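Stammzellspende nach Typisierung: Wie lange bis zur Rückmeldung?

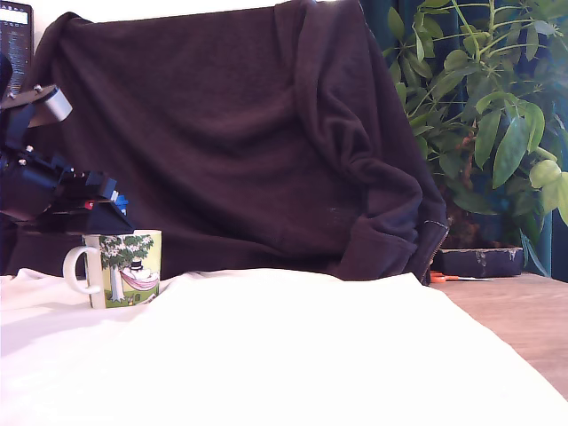 Becher mit Hängematten-Motiv auf weißem Tuch

Habe mich im Januar bei einer Aktion in Rundach typisieren lassen (Wangenabstrich). Anlass war der Aufruf für einen an Leukämie erkrankten Schüler. Bisher kam nur die Spenderkarte. Bedeutet das, dass ich nicht passe? Und wird man auch für andere Patienten geprüft?
Arnia

Die Karte bestätigt nur die Aufnahme in die Datei. Die Gewebemerkmale sind anonymisiert für Suchanfragen abrufbar, also nicht nur für den Schüler. Eine Absage gibt es nicht. Gemeldet wird sich ausschließlich bei möglicher Übereinstimmung, dann folgt eine Blutprobe zur Bestätigungstypisierung. Adressänderungen bitte mitteilen.
Theophilus Boateng

Bei uns im Ort waren es über 217 Leute, angerufen wurde meines Wissens keiner. Ich warte seit 5 Jahren.
sutcliffe39

Ergänzung: Bei der peripheren Entnahme wird vorher einige Tage ein Wachstumsfaktor gespritzt, grippeähnliche Beschwerden sind möglich. Knochenmark wird unter Vollnarkose aus dem Beckenkamm entnommen.
Cundivance2424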